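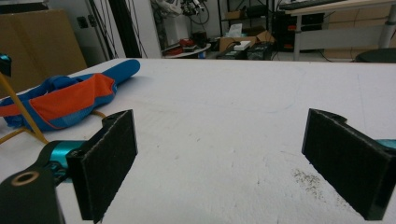 The Jelix gripper, open, over the workshop table.

Jelix is a hand-held, two-finger robot gripper designed and built in a shared workshop by Vilmos Lengyel and Fanni Vincze. It has the same kind of parallel fingers found on the end of a robot arm, but a person carries it and moves it by hand. The builders use it to try out finger shapes, pads and linkages before fitting them to their motorized arm, Tekero. The design has gone through 4 main versions and is popular with members of the workshop, who have borrowed its finger pattern for everything from pick-up tools to a remarkably gentle egg mover.

Background

The project grew out of frustration with Tekero's first gripper, a hard plastic claw that dropped anything smooth and squashed anything soft. Every change meant taking the claw off the arm, rewiring it and running the calibration again, a job that could swallow a whole evening. Lengyel proposed a version with a trigger, so that a new idea could be tested in the time it takes to turn a few screws. The first model was cut from scrap board in March and held together with rubber bands. It worked well enough that Vincze drew a proper one the same week.

Design

The two fingers are flat black plates that mirror each other and close toward the middle. Each is carried on a teal metal joint, and the joints are driven together from the trigger through a shared linkage, so an object ends up centered between the plates even when the hand is a little off to one side. That self-centering action is the feature users tend to love first – it makes picking up a pencil feel almost too easy.

The mounting block takes threaded inserts. Early blocks had screws driven straight into the plastic, and the holes stripped after a few finger changes. With metal threads in place, the same block has been through 80 changes and still holds tight. The complete tool weighs 383 grams, light enough to use one-handed for a long session, although Lengyel has written in the project log that he would happily lose the last 83.

Finger pads

The inner face of each finger is covered with a dark, fuzzy pad. Bare plates slid on glossy surfaces, and the rubber sheet tried next gripped so hard that thin cloth bunched up and would not let go. The fuzzy material was suggested by Andor Nyitrai, who had some left over from lining a drawer. It gives a little under pressure and releases cleanly.

The pads do wear, and the top edge is the place to watch, as the fibers there begin to fray. Replacing one is a pleasant ten-minute job:

1. Open the fingers all the way and peel the old pad off from the bottom corner.
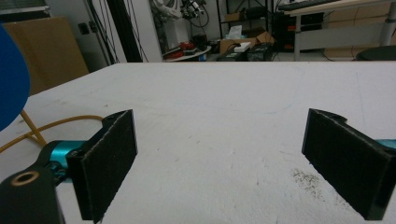 2. Scrape the plate clean and wipe off any glue that remains.

3. Cut the new pad slightly oversize, press it down from the center outward, and trim it flush with the plate.

4. Close the fingers gently on a sheet of paper. The paper should be held evenly along the full height of the pads.

Use and testing

Testing is done on a plain white tabletop with whatever is within reach. Soft fabric pieces are a favorite, along with rods and lengths of cable, which make a good trio of problems: one sags, one rolls and one springs back. A finger design is carried over to Tekero once it has managed each kind of object 6 times in a row.

Variants

Diten is a narrower version by Miklós Bognár with shorter fingers, meant for small electronic parts. Gál, still in progress, replaces the trigger with a small motor and keeps everything else the same. Plates and pads can be swapped between Jelix and Gál, but Diten needs its own.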